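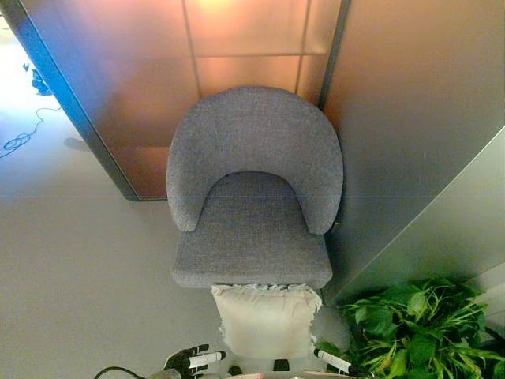
Hello all, and thank you for the kind notes about the Kestari open day, which I've been promising to write up since February. Yuto Katayama met our little group at the door and took us straight to the lounge corner, where the task for the morning was tidying cushions. The grey armchair with the rounded back was the one I'd had my eye on for a sit-down, but the robot had first claim on it, with a cream cushion down in front of the seat and a hand on either side. I was more taken with it than I expected to be!

On 3 March-ish business first - someone wrote to the list:

> Did you get close enough to see the hands working? And was
> it all staged, or could you ask questions as it went along?
> My brother-in-law saw the Vovo one last year and was kept
> behind a rope the whole time.

No rope at Kestari. We were free to ask whatever we liked, and I'm afraid I did, at some length. Yuto was very patient. He explained that soft furnishings are a good deal harder than boxes, as a cushion changes shape every time you take hold of it.
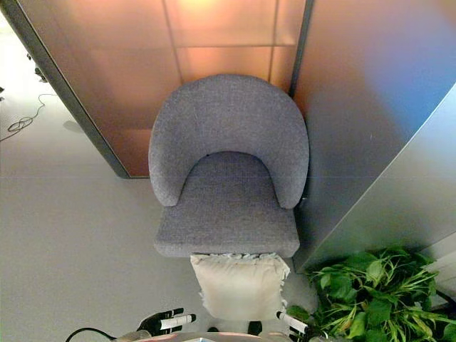

He also told us they've logged 466 practice runs at this sort of job, and that he still gets nervous in front of visitors. I told him I was the same with my scones.

They had a monitor going as well, showing the view from the robot's own head, and I could have watched that for an hour. You look down past your own silver legs, which is a very odd feeling over a cup of tea.

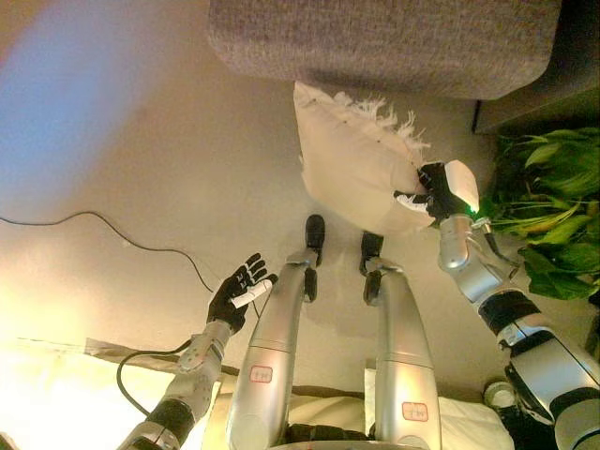

Right hand on the corner of the cushion, fringe and all.

The colour of the little green light at the wrist shows up nicely on the monitor. I meant to ask what it was for and then got talking about parking.

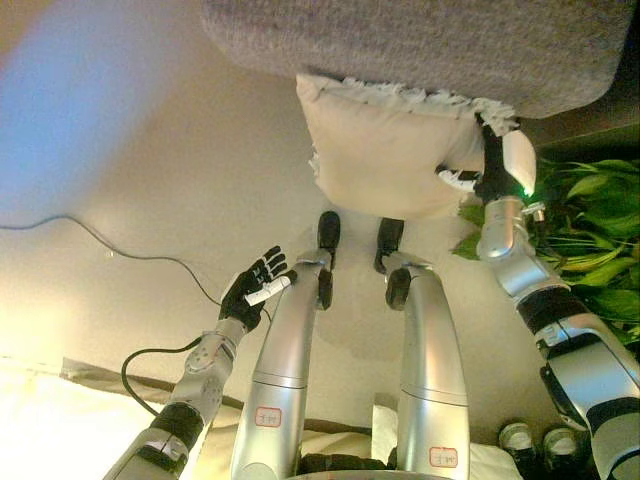 GETTING THERE NEXT TIME

Yuto has kindly offered us another visit. Park behind the Nonon building and walk the 200 metres down to the side entrance, and please don't use the Ó Griofa spaces - they do check. There's room for seven of us, so write to me off-list if you're keen, and say whether you'd like a lift.

Warm regards to everyone, and to your brother-in-law too

2 replies | Share this message
This site uses cookies to remember your list settings. Accept
Contact the list owner | Back to top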